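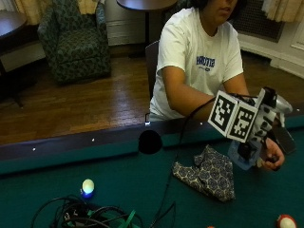
My mother's family has made maamoul in April for as long as any of us can remember, and for most of those years I managed to avoid doing any real work. I was a taster. I was very good at it too, and I'd have gone on tasting until I was grey if my aunt Afaf hadn't rung one evening to say that her wrists were bad and the job was mine now, moulds and all. So I have been thinking a lot about big flat surfaces, which you need more of than you'd believe. A pool table with its green felt is the best-sized surface a house can have, and of course it's the one surface on earth you must never let near semolina and melted butter. I've looked longingly at a few of them. In the end I did the lot on our kitchen table with the leaf pulled out and an ironing board set up alongside for the overflow (covered with a clean sheet, before anyone writes in).

If you've never had maamoul, they're little shortbready biscuits stuffed with dates or walnuts or pistachios, pressed into a carved mould and knocked out with a good whack so they come away with a pattern on top. The date ones are my favourite and always have been. Everyone in the family has a colour and a shape they swear by, and my cousin Karim won't touch a walnut one unless it's been dusted with so much icing sugar you can't see the flavour, if that makes sense.

Aunty Afaf's recipe is written on the back of an old envelope from Fakhoury, the grocer she used when she first came out here, and it's no use at all to a beginner. It says semolina, butter, "the water", and then a number 5 with nothing after it. Five what? I rang her. She said it depended. I rang my uncle Ghassan, who said five handfuls, and then rang back an hour later to say no, he'd been thinking of a different biscuit altogether. I went with five spoonfuls of orange blossom water for the whole batch and it came out lovely, so that's what I've pencilled on the envelope, very lightly, in case I'm told off.

The part I had forgotten is the resting. You rub the butter through the semolina the night before, really rub it, until your hands smell like a bakery, and then you cover the bowl and leave it alone till morning. I kept getting up to look at it. I don't know what I thought it was going to do.

In the morning Nizar came over to help with the dates, and he brought Qusai, and Qusai brought his appetite. We rolled the date paste into balls, and then there was a long stretch where we all just sat around the table rolling and filling and whacking and talking about people who weren't there. That's my favourite bit of the whole thing, I've decided. You can't look at your phone with butter up to your elbows.

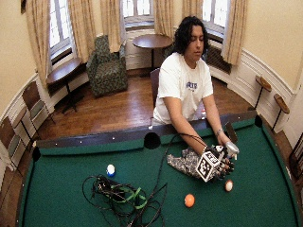 Curls down, eyes down, one hand busy.

We got 13 trays out of it, which was rather more than the oven had been promised. The first one I baked too long and they went the colour of toast, when they ought to be pale on top and only just golden underneath. The second I took out too soon. After that we found our rhythm, and by mid-afternoon there were biscuits cooling on every windowsill and on top of the piano.

A few things I want to remember for next year. Flour the mould before the first biscuit and then leave it be. Buy the soft dates, even though they cost more. Let them cool completely before the sugar goes on, or it melts into a sort of glaze and Karim will have opinions. And put 20 aside in a tin straight away for Aunty Afaf, hidden, with her name on the lid.

She rang after she'd tried them. She said the walnut ones were a bit dry and the date ones were fine. I've been told by several relatives that "fine" is very high praise, and that she has only ever said it to 4 people, so I'm choosing to be thrilled!

I still have half a bag of semolina left over, if anyone has ideas.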